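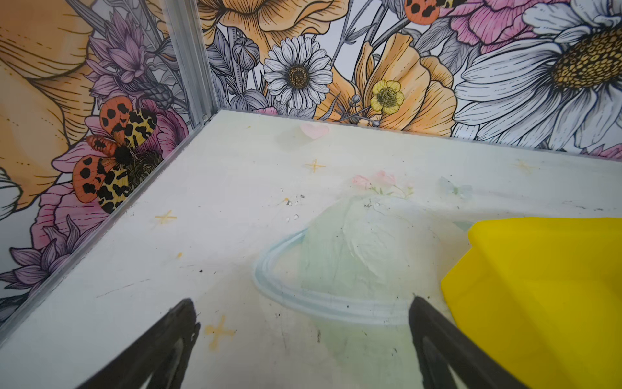 White tabletop and floral wallpaper, with trim in the corner.

4. Hanging Patterned Wallpaper in a Small Alcove

The Pernia paste-the-wall range is sold as a one-afternoon job. Whose afternoon, the label does not say. Read this section to the end before opening the paste.

4.1 Check that every roll carries the same batch number. Two batches of the same rose will look identical in the store and like distant cousins on your wall.

4.2 Fill holes, sand, and wipe down. Large flowers hide a lot, but they will not hide a screw.

4.3 Draw a plumb line 2000 mm high on the back wall. Trust the line over the corner. Corners in houses are more of a suggestion.
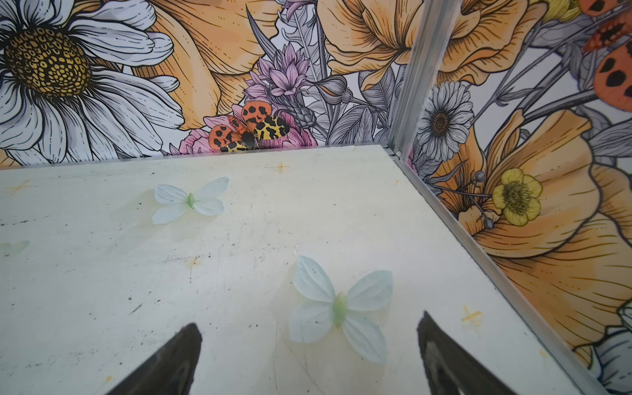

4.4 Mix the Ninix paste with cold water and leave it for 9 minutes. It will look wrong for the first eight. Do not add more powder.

NOTE: One tub covers a small alcove with some left over, which you will keep in the garage until it becomes a geological sample.

4.5 Paste the wall, one width at a time. Hang the first strip to your line and smooth from the middle outward. Leave 57 mm spare at top and bottom.

4.6 Match the pattern at eye level and work up and down from there. Any drift will end up near the baseboard, where only the dog will judge you.

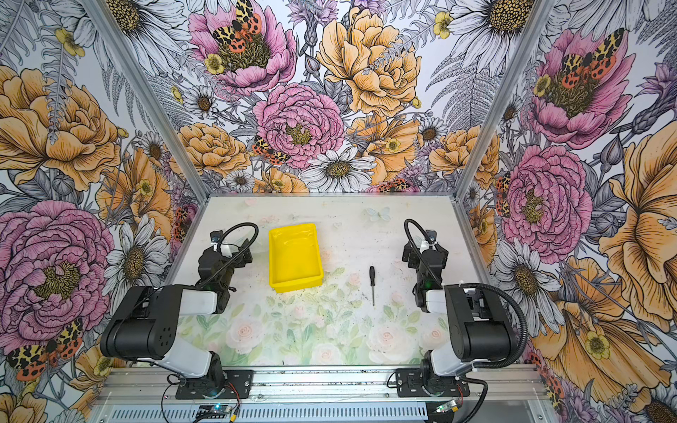

4.7 At an inside corner, cut the strip so it turns onto the next wall by a finger's width. Start the next wall with a fresh plumb line. Yes, again.

CAUTION: Turn off the power before papering behind a switch plate. Wet paste and live wires have never gotten along.

4.8 Trim with a new blade. Snap off the tip after every strip — blades are cheap and Drudemitz murals are not.

4.9 Leave overnight with the windows shut. Small bubbles usually flatten by morning. Large ones are yours now, unless you slit them and work in a little paste with a brush.

4.10 Wash brushes and trays before the paste sets.

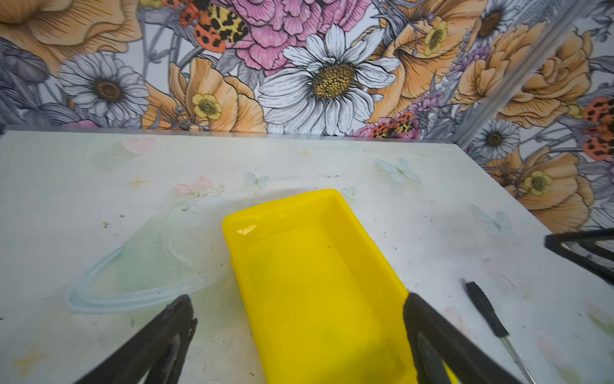 Yellow plastic tray on a white tabletop.

If a seam lifts later on, see Section 6, Repairs and Regrets.

Related guides
Removing Old Wallpaper Without Removing the Wall
Ebrahimi Corner Trim: Cutting and Fitting
Measuring for Murals
Section 6: Repairs and Regrets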